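I bought the Dorico on a Sunday in October from a man named Tibor Kiss, who kept it under a tarp behind his brother-in-law's tile shop in Stinholm. It was the 14-horsepower wagon, the one with the split tailgate, and it had been beige once. He wanted 912 for it. I had 900 and a bus ticket home, and he looked at both for a while and then told me to keep the ticket in case.

It made it as far as the bridge at Chiriac before the heater came on by itself and wouldn't go off again. So I drove the rest of the way with all four windows down, in the rain, sweating like a baker, and I've never been so pleased with myself in my life.

My aunt Ruxandra came out on the step in her slippers when I pulled in. She walked all the way around it (it isn't a long walk) and opened the glovebox and shut it again.

"Your grandfather had the sedan," she said. "He sold it to buy a cow."

"Was it a good cow?"

"Better than the sedan."

Now, the thing about the Dorico wagon is that it shares everything with the sedan up to the front seats, and from there on back it shares nothing with anything. The rear axle came off a bread van. The side glass was made for one year at the Flonaden works and then they lost the molds, or sold them, depending on who you ask. Mine had the left one held in with putty. I spent that whole winter writing to people about side glass.

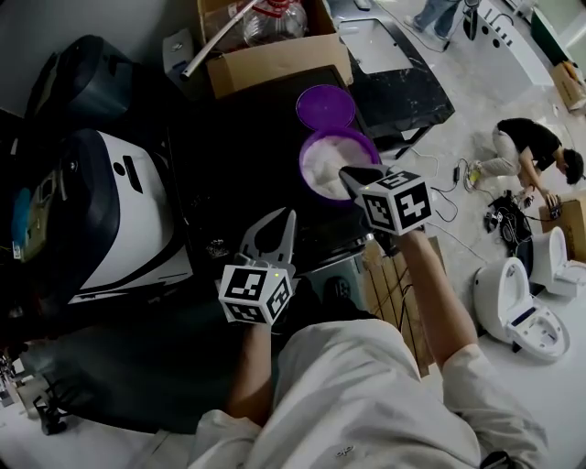 So which year did they change the rear axle? The second year, right after the summer shutdown, and the early cars have the bread van one with five studs per wheel.

I know that because Lucian Ursu told me, over the phone, with a soccer game going behind him. Lucian had worked on the line. He asked for my body number and I read it off the plate with a flashlight in my teeth — 313.

Nothing but soccer for a bit.

"Which side is the putty?" he said.

"Left."

"Low down, by the latch, is there a dent like a thumb?"

I went out in my socks with the phone cord stretched through the kitchen window as far as it would go, and then I put the phone down in the flower bed and went the rest of the way without it. There was a dent. I put my thumb in it and it fit.

When I got back to the flower bed he was yelling at the referee.

"That's mine," he said, once I'd told him. "I dropped the jack on her. Sorin Roman said leave it, they'll never see it under the paint."

"You can kind of see it."

"Well," Lucian said. "What do you want for her?"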